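Notes for the Plasport talk, 20 minutes plus questions. Slow down on the house rules bit, I always gabble it.

**Opening**

Hello, thanks for having me. I'm going to talk about rules — the small, dull ones we wrote at Skuludari after our robot arm had been folding and sorting clothes for a few weeks and we'd got a bit too comfy with it. (Pause. Let people find seats.)

We started with 41 rules. You can guess how many got read! We're down to 23 now and they fit on one side of paper, taped up where you stand when you press go.

**The ones I'd fight for**

Speed first. When anyone is within reach of the arm, it runs in slow mode, and whoever starts the run says so out loud. It feels daft for a day and then you stop noticing.

Then grip force. We set it per type of cloth and write it in the log before the run. Our log had 637 entries by the end of March, and the messy early ones are the ones I can't use for anything.

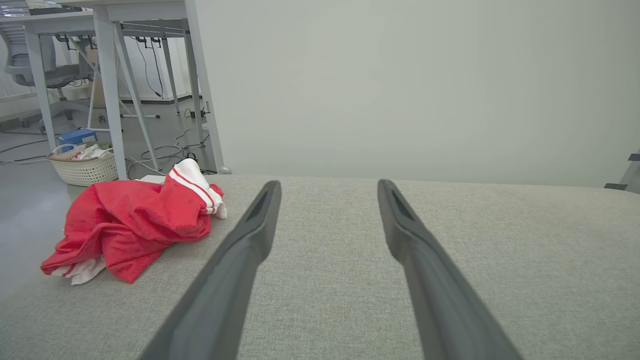 Soft things are awkward because they never lie the same way twice, so our rule is that you don't tidy the cloth halfway through. If the arm gets stuck, stop it, wait for it to be still, and only then put your hand in. No reaching over the top. I've done it, I got told off, quite right too.

Cables: off the walkway before power-on. We're still not brilliant at this one.

**Stop button story**

(Skip if short of time.) The Hviid checklist asks for a stop test every morning. We'd been doing it weekly. Moving to daily cost us two minutes and a lot of moaning, mostly mine.

**Wrapping up**

If they ask about Pandinau: same rules, different arm, they keep their own log. Offer to send the one-page sheet. Check the clicker battery beforehand!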